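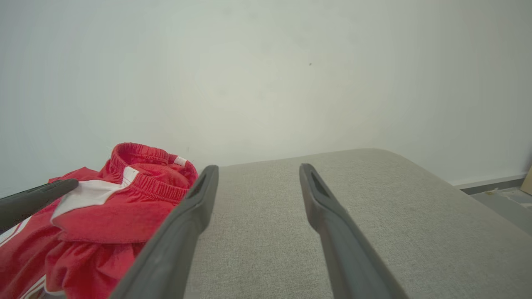 Grorkum, our student laundry project, needs up to 8 new members from April. Every team says its arm will fold clothes by summer, and I have stopped believing it, ours included. A heap of red shorts with a gathered elastic waistband is still a hard problem for two fingers. If you doubt the demo videos too, you'll fit in. No coding needed, but you should keep honest notes on failed grasps. Unpaid, evenings, room 47. Write to Karlijn Kramer or Wian Msimang.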